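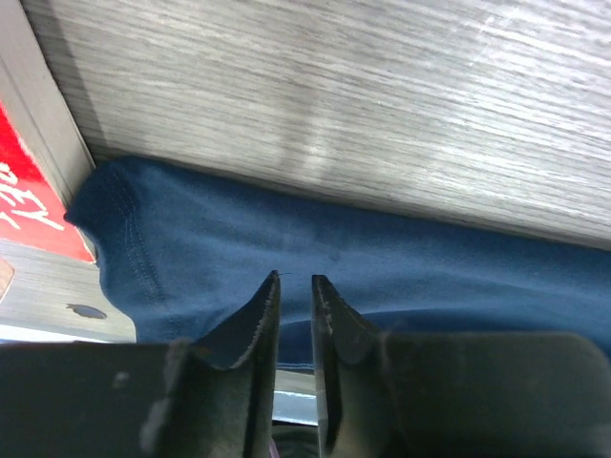
Lirnero Tea Towel, Extra Large
Woven by Filtance
Product code 423

Available in Oat, Chalk Stripe, Brick and Moss

There are tea towels that look lovely over the oven door and push the water from one side of a plate to the other, and I have owned a good many of them over the years. The Lirnero is the one I reach for when there has been a roast and every dish in the house is dirty. It is 100 per cent linen, it drinks up water from the very first wipe once it has had a couple of washes, and it is big enough that you can dry a whole stack of dinner plates before you start hunting for a dry corner.

We have stocked Filtance cloths for as long as the shop has been open, and for most of that time people have been asking whether they could have the tea towel a bit larger (usually people with big families, or with those deep stockpots that swallow an ordinary towel whole). Filtance listened, bless them, and the Lirnero is the result. It measures 50 cm across and is long enough to fold double and still cover a good-sized loaf tin while the dough rises.

What it's like to use

I'll be straight with you, linen is a little stiff when it arrives. It comes out of the packet feeling rather like a starched napkin, and one or two customers have written to us quite worried about it! Please don't be. Wash it twice before you use it, hang it somewhere with a bit of air, and by the third or fourth wash it will have started to go soft and floppy. Mine at home are on their way to being as soft as an old shirt, and they dry glasses without leaving fluff behind, even the tall thin ones that you have to poke the cloth down with a wooden spoon.

The weave is a plain one with a slightly thicker thread running across it, and you can feel that under your fingers when you rub at something sticky. The hems are turned twice and stitched with cotton. There is a hanging loop on one short end — a proper one, sewn into the hem, so you can give it a tug without it coming away in your hand.

A word about the colours

Oat is the natural shade of the flax, with no dye in it at all, and it varies a touch from one batch to the next. If you are ordering several and want them to match, pop a note on your order and we will pick them from the same bundle. Chalk Stripe is an off-white with a thin grey line down each side. Brick is a warm, rusty red that fades very prettily, though do keep it away from your whites for the first few washes. Moss is the newest and has already outsold Brick, much to my surprise.

Washing and care

Machine wash at 40 degrees, or 60 if you have been mopping up gravy. Skip the fabric softener, please, as it coats the threads and they stop soaking anything up. You can tumble dry on low, but linen is happier on the line. Iron while damp if you like a crisp fold in the drawer. I never do.

Expect it to shrink slightly in the first wash. The size given above is after washing, so it may look generous when you unfold it.

Goes well with

Predano Dish Cloth, knitted cotton, sold singly
Shezi Peg Rail, oiled beech, five pegs
Filtance Linen Water, 50 ml

Ordering and delivery

The Lirnero is sold singly or in a bundle of 10, and the bundle works out a fair bit kinder on the purse if you are stocking a holiday let or a village hall kitchen. Orders go out in a paper sleeve with a card band. If you would like it wrapped as a present, tick the box at the basket and tell us what to write on the tag. We do it by hand, so short messages are kindest to whoever is on the packing bench.

Unused towels can be sent back within 50 days. If a hem comes undone or a loop gives way, send it to us at any time and we will mend it or swap it, whichever you prefer.

Brick is out of stock at the moment and the next batch is due in November. Leave your email address on the waiting list and I will write as soon as it lands.

Idun Westerberg
Kitchen linens
Page last updated August 3, 2020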